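# Teach it with your own two hands

Kyung-hwa Seo can put away a week's fruit in under a minute. With a gripper in each fist it takes her nearly five, and she's one of the fastest people on the project.

I spent a day in Ralcombe with the small team at Botavmont, who are teaching a two-armed kitchen robot called Travar to do the fiddly jobs most of us do while thinking about something else. The robot was switched off for most of my visit. The teaching happens without it, in ordinary kitchens, with people holding a pair of tools shaped like the robot's own hands. You squeeze, the jaws close, and a camera on the tool records everything from the gripper's point of view. Later all those recordings are fed to the software, which learns to go from what it sees to what it should do next.

It's a lovely idea, and it feels wonderfully odd when you try it! Your fingers are right there, perfectly able to pick up a tomato, and you've got to pretend they aren't. Seo told me to stop steering with my wrists and move from the shoulder, as the robot will. I dropped a mandarin straight away (she was very kind about it).

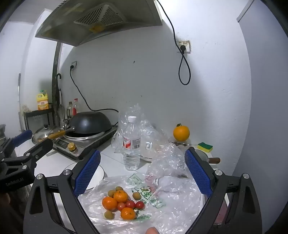 Fruit is a favourite lesson at Botavmont because it asks for so much at once. A cherry tomato wants hardly any squeeze. A longan is small and round and shoots off sideways if the jaws meet it off centre. A mandarin is easy until it's sitting against another mandarin, and then you have to decide which one to go for and nudge the other out of the way. Thin plastic bags are the worst of the lot: they cling, they fold, they catch the light differently every time you touch them.

"People want to tidy up before they start, and I have to beg them not to," says Rosemarie Voß, who runs the recording sessions. "If we only show it a clean worktop, it'll only ever work on a clean worktop."

The team has 390 recordings of the fruit task so far, made in 30 homes. Voß showed me a few on her laptop, and you can pick out people's habits within seconds. One person always starts with the biggest thing. Another hovers, thinks, then swoops. Seo uses her left gripper to hold the bag steady almost without noticing, a trick the software has started to copy.

They also have an older remote-control rig, built by Rieger, where you sit at a desk and drive the real arms with a pair of handles. I had a go at that after lunch. It's slower and a good deal more tiring, but you feel straight away what the robot can't reach, and Voß still uses it for correcting mistakes. When Travar gets stuck, someone takes over, shows it the way out and hands control back.

Late in the afternoon they switched it on for me. Travar picked up 4 tomatoes in a row, then spent a long while pinching at the corner of a bag. Seo was already reaching for the handles.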